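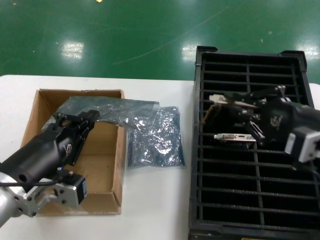

Packing Up a Child's Room Before a Move

Posted by Kerttu Savolainen, Jul 8, 2022

We have moved 3 times with children, most recently from Mallcombe to Bedport. The kids' rooms were the hardest part every time. Kitchens can be packed early and lived around with paper plates. A four-year-old will ask for the one toy at the bottom of the stack, usually at bedtime.

Start 14 days out

Two weeks is enough for one child's room if you do a little each evening. Earlier than that and the boxes get opened again. Start with clothes that are out of season, then books that haven't been read lately, then the things on high shelves. Leave the bed, the night light and the everyday toys until the last day.

Tell them before the boxes come out

Young children can take a half-empty shelf as bad news. Explain what is going to be packed, where it's going and when they will see it again. Keep it short and be ready to say the same thing the next day. Our youngest thought the furniture was staying behind, and we only found out when she started saying goodbye to her dresser.

Give each child one box of their own

Let them choose what goes in it and don't edit. If they pick rocks and a broken flashlight, pack the rocks and the flashlight. The box rides in the car with you, and it should be small enough for the child to lift. Write the name on two sides. Ours wanted stickers as well, and those stayed on better with a strip of clear tape over them.

Sort toys with the child, but not all of them

School-age kids can decide what to keep and what to pass on. Put out one category at a time, such as puzzles or stuffed animals, and stop after twenty minutes. For toddlers, do it yourself after they are asleep. Put anything you're unsure about in a "maybe" bag and keep it until you have settled in. We gave away a plain gray rabbit in March and were still hearing about it in summer.

Puzzles, blocks and small parts

Tape puzzle boxes shut on all four sides, or move the pieces to zip bags with the lid picture cut out and slipped inside. Building bricks can go in a pillowcase tied at the top. Take the batteries out of anything that talks or sings. One of our movers carried a singing bus down two flights of stairs, and it sang all the way.

Screws from beds and cribs should go in a bag taped to the frame of the piece they came from. Take a photo before you start taking the bed apart – the instructions will not be where you think they are.

Books

Use the smallest boxes you have. Picture books are heavier than they look, and a big box full of them will split at the bottom. Lay the large ones flat and stand the small ones along the side. Keep four or five out for reading during the last week.

The first-night bag

Pack one bag per child and put it where it can't be loaded on the truck by mistake. We lock ours in the bathroom. It should have:

Pajamas and two changes of clothes
Toothbrush and any medicine
The blanket or toy they sleep with
Night light and a short extension cord
A cup they know
Diapers and wipes for two days, if you still need them
Their own sheets, unwashed, so the bed smells the same

The sheets were a tip from our old neighbor Do-yoon Seol, who moved here with twins. I was doubtful, but it helped with the younger one. The older one didn't notice.

On the day

If a friend or relative can take the children for the loading, say yes. If they have to be there, clear one room first and make it theirs, with snacks and a gate across the door. Walk through the empty house with them before you leave. Let them look in the closets. Some kids want to do this twice.

At the new place

Set up the children's beds before anything else, including your own. Put the furniture in roughly the same arrangement as the old room if the walls allow it, even if you plan to change it later. Unpack the box they filled themselves first. Other boxes can wait a few days, and fewer toys on the floor is easier while you're still looking for the scissors.

Expect some poor sleep and a few steps backward with potty training. Keep bath, book and bed at the usual times. Find the nearest playground on the first full day and walk there by the same route for a week.

Flatten the empty boxes as you go, but leave one big one in the yard or the hall. Ours was a shop, then a boat, and went out with the recycling when it got rained on.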